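Packing toiletries for a week away with carry-on only: what do you really bring?

Asked in Travel & Packing, 29th December

Okay, so I'm going to Mukton in July for a week and I've booked the cheap fare, meaning one small bag and no checked luggage. Clothes I can handle. Toiletries are what get me every single time. Last trip I brought a hanging wash bag the size of a loaf of bread and used maybe a quarter of what was in it (I packed two kinds of hair gel, I don't know who I thought I was going to meet).

This time I want to start from almost nothing and only add what I'll miss. I've been putting things out on the table to see how it looks:
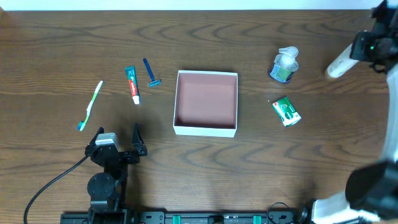
Toothbrush, Colgate, blue razor, and the white box

My questions are: do you pack full sets or buy things when you get there? Is a hard box better than a soft pouch? And what's the one thing you always wish you had brought? I have normal skin and short hair and I don't wear contacts, if that matters. The place I'm staying is a rental, so no little hotel bottles.

3 answers

Answer 1 (28 votes, accepted)

Ooh, I love this question, I travel for work and I've gone back and forth on it for years!

Buy or bring: I bring anything that touches my mouth or my face and buy the rest. Shampoo and body wash you can get anywhere, and in a rental you can leave the leftovers under the sink. Sunscreen I bring if I can, because tourist towns charge a fortune for it in summer. I once paid triple for a tiny tube at the beach and I'm still mad about it.

Box or pouch: pouch for the plane, for sure. A box holds its shape, and you're stuck with that shape even when it's half full. If you like a box for the bathroom shelf, use something that folds flat or put your socks in it on the way. At home I do my sorting on the desk where there's room to spread out, then everything goes into a clear zip bag.

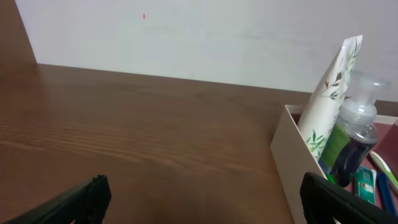 Wood tabletop against the wall

The sorting is really the trick. Put out only what you used this morning and last night, nothing from the "just in case" drawer. Leave it there overnight. If you have to grab something else out of the cabinet before bed, that goes in too. I ended up with a bag that weighs next to nothing, and I haven't missed anything yet except nail clippers. So, nail clippers, that's my one thing. Check the rules for your airline on those, mine has always been fine with them.

Also, put a little cap or cover on your razor. I had one go through the side of a Tulora pouch and then into my thumb when I reached in for a pen. Not a great start to a vacation.

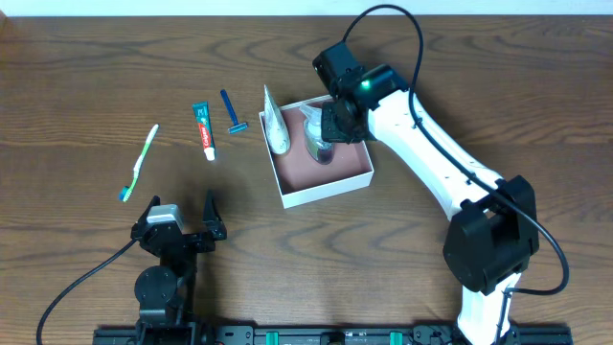

Oh, and solid deodorant! It doesn't count toward your liquids, so you get that space back for sunscreen or lotion. Same with bar soap, if you don't mind it getting a bit mushy. I cut a bar in half and let it dry out on the windowsill the night before I fly home.

Answer 2 (3 votes)

just buy it there. its a week. they have stores in Mukton

Answer 3 (11 votes)

I'm going to disagree a little with the first answer, because I tried the buy-it-there plan and got in late at night with everything closed. I brushed my teeth with my finger. Bring enough for the first night and morning at least.

I use a box, by the way! Mine is a Flalent one with a lid and it sits at the very bottom of my backpack, so nothing gets crushed and I always know where it is. I think it depends on whether your bag is soft or stiff. In a hard suitcase I'd go with the pouch.
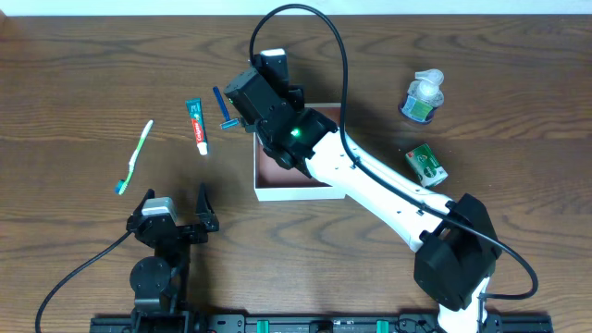 Over the open white box

What I'd add to your pile is floss, a few bandages, and whatever you take for a headache. Those are the things you want right away and never want to go out shopping for. And get yourself a travel size toothpaste if yours is anywhere near the limit, they do look at the size printed on the tube and they don't care that it's mostly squeezed out. Ask me how I know.

Comment from the asker: Thank you both (and the store guy, fair enough). Going with a pouch and the overnight thing. Adding floss and clippers to the list now.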